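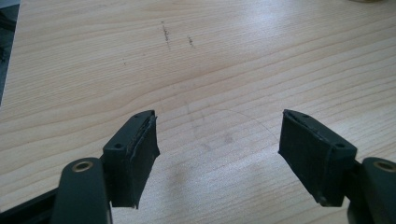

# How many demonstrations are enough? Notes from a doubtful group

Project report by Poppy Ashworth, Ross Jardine and Azlan Ginting
Supervisor: Elspeth Hepburn

## What we were asked to do

The assignment was to collect examples of a simple tabletop task with a hand-held gripper, train a policy on them, and say how well it worked. The task we picked was putting a small object into a shallow dish. Our supervisor suggested 2000 demonstrations as a target, a number that came from last year's group. Their report gives no reason for it, and we spent a fair part of this project trying to find one.

Our starting position was that most student reports on this topic overstate their results. We reread three of them in January, and all three tested on the same table, with the same objects, in the same light as the training examples. We wanted to avoid that. We only partly managed.

## Collection

Each demonstration was one person holding the gripper, moving to the object, closing the fingers, carrying it over and letting go. We called our recording script Chambi and kept the labels in a spreadsheet called Wimia. Neither is clever. Chambi wrote a folder for each attempt and Wimia held who did it, which object, which table and whether the attempt was kept.

We recorded 1557 attempts in all. Of these, 696 were kept for training. That is a bad ratio and we think it should be at the front of any report like this one, so we have put it near the front. The rejected attempts fell into a few groups:

- the tracking jumped and the path of the gripper was useless
- the object slipped during the carry
- the person hesitated, regripped or changed their mind halfway
- the recording was started late

The third group caused arguments. Azlan wanted to keep the hesitations, on the grounds that a learning system ought to see how people recover from a poor grip. Ross thought they would teach it to dither. We dropped them, mostly to save time, and we have no evidence that this was right.

## The operator problem

Poppy did more than half of the kept demonstrations. She is left-handed and comes in to the object from one side nearly every time. When we plotted the approach paths, hers made a tight bundle and the other two people's made a loose cloud around it. The trained policy copied the bundle. With the object placed so that Poppy's approach was awkward, the policy still tried it.

So when we say we had 696 examples, it is fair to ask how many different examples that is. We don't have a good answer. Beathag Lindsay from the Vorstead group suggested grouping the paths by shape and counting the groups, but we ran out of time - and we suspect the count would have been embarrassing.

## Wear on the finger pads

We did not plan to write about this. The covering on the pads takes all the contact, and it does not stay the same over a long run of recording. An edge that frays or lifts can change how a small object sits between the fingers, and the person holding the tool adjusts without thinking about it. The policy has no idea that any of this is going on.

We did not log the state of the pads, so we can't say whether the slips got more common as time passed. Anyone repeating this should write down the condition of both pads at the start and end of every session.

## Results

We ran 192 test trials with the trained policy. Half used the table and objects from training and half used a different table and objects it had not seen. The first half went well enough that we could have stopped there and written a cheerful report. In the second half the policy often reached for the right place and closed too early, or closed well and let go beside the dish.

We also trained on half of the kept data, chosen at random. On the familiar table the result was so close to the full set that we would not claim a difference. On the new table both were poor. Doubling the data bought us very little that we could measure. It might have bought more if the second half had come from other people and other tables.

The version submitted with this report is named Ferora and was frozen on June 8, 2024. Changes after that are not covered.

## What we would not claim

We would not claim that the policy can "pick and place". It can do one task on one table, usually. We would not claim that 2000 is the wrong target either, as we never reached it. Our view is that the target was the wrong kind of number to set, and that a fixed count of operators, tables and starting positions would have made us collect better data from a smaller pile of recordings.

Elspeth's comment on our draft was that this is a guess. We agree, and have left it in.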